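The Quiet Pleasures of a Bitter Glass

The first thing Hüsnü Uçar does when you sit down at his bar in Prunirthorpe is hand you a slice of orange and tell you to bite the peel. Go on, he says, right through the white part. It's a startling way to begin an evening, but by the time he has poured you a small glass of his own amaro over one big lump of ice, your mouth is wide awake and you can taste things you'd have sailed straight past otherwise – gentian, bay, a bit of burnt honey, something close to pine.

I went up in October to find out why so many British drinkers (me included!) have fallen for bitter liqueurs, and I came home with three bottles and a notebook so sticky that some of the pages won't open.

Uçar's amaro is called Birico. He started it in a stockpot above a launderette, working from a recipe his landlady had written on the back of a gas bill, and the version he sells now is number 77. The earlier 76 are all written up in a ledger behind the bar, with remarks such as "cough sweets" and "better, but why celery". He let me read it for an hour while he cut lemons, and I'd happily have stayed for two.

The base is plain wheat spirit. Into it go orange peel, wormwood, angelica root, rhubarb and a good deal of fresh bay, and each is steeped on its own because they all give up their flavour at different speeds. Rhubarb is quick. Gentian sulks for weeks. Blending day is when it all comes together, and he does that by taste, with a teaspoon and a jug of water beside him.
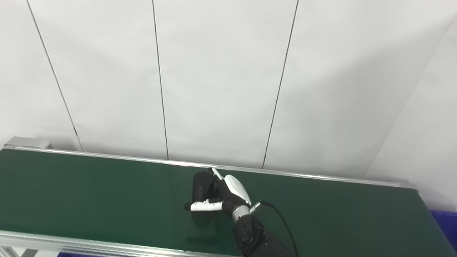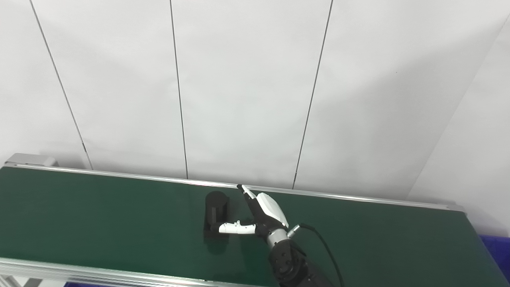
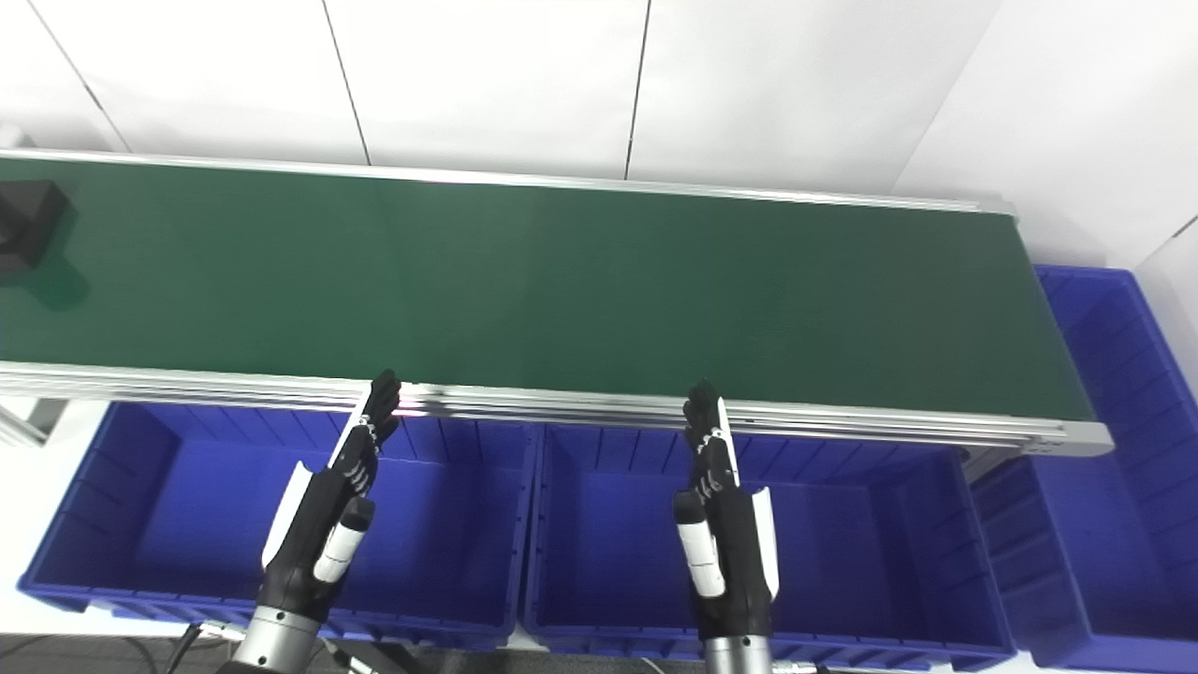
Last year he made 1,958 bottles, and they were gone before spring. A fair few went to Christodoulou, the little Greek restaurant two streets away, where they serve it after dinner with a plate of salted almonds. Try that at home if you try nothing else from this page. The salt pulls the sweetness forward and the whole drink turns rounder and softer, almost like cold tea with marmalade in it.

Dinesh Majumder, who writes the drinks list at Imside, takes it somewhere else entirely. He shakes it hard with lime and a spoonful of tamarind syrup, strains it into a short glass and tops it with ginger beer. I was ready to be polite about this and ended up ordering another. "People think bitter means serious," he told me, already reaching for the shaker. "I grew up eating karela at my gran's table. Bitter was just Tuesday dinner, so to speak, and then we had mangoes."

He has over 779 recipes on cards in a pair of old shoeboxes, and bitters turn up in most of them.

If you're new to all this, start long and cold. One part amaro to three parts soda, plenty of ice, and a strip of orange peel twisted over the top. Once that feels easy, cut the soda by half. After that, try it neat, at room temperature, in the smallest glass you own, somewhere near the end of a big meal.

An opened bottle keeps very well in a cupboard. Mine lasted 5 weeks, and I had help.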